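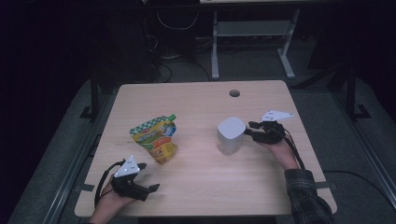
3 min read · 11 shares · 5 comments

Kowalchuk opens hand-held gripper trials to outside teams

NERNTON, June. Kowalchuk has started side-by-side trials of two finger sets for its hand-held grippers, the Reter and the Farance. Same table, same operators, everyday goods. Packets and pouches mostly, plus a few rigid things for contrast.

785 grasps logged so far. Soft packaging is the hard part, says test lead Natália Jireš. "A rigid cylinder tells you very little. Crinkly plastic tells you alot." Glare on glossy film is also being looked at, as the camera on the tool has to cope with it.

Full comparison to follow. No winner named yet, please dont ask.
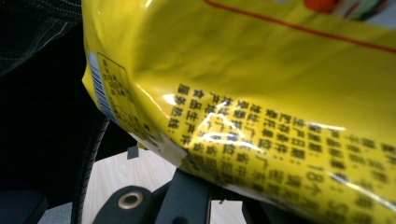
Can outside teams bring their own fingers?
Any team can, provided the mount fits ours; send drawings first to Győző Pálfi, who will check them and offer a slot.

Slots run 26 minutes each, set-up included. Sunday sessions already full. Teams get there raw logs back the same evening, video too if wanted.

Press contact: Brittany Wong, Kowalchuk, Nernton. Calls before noon best.

5 comments · Share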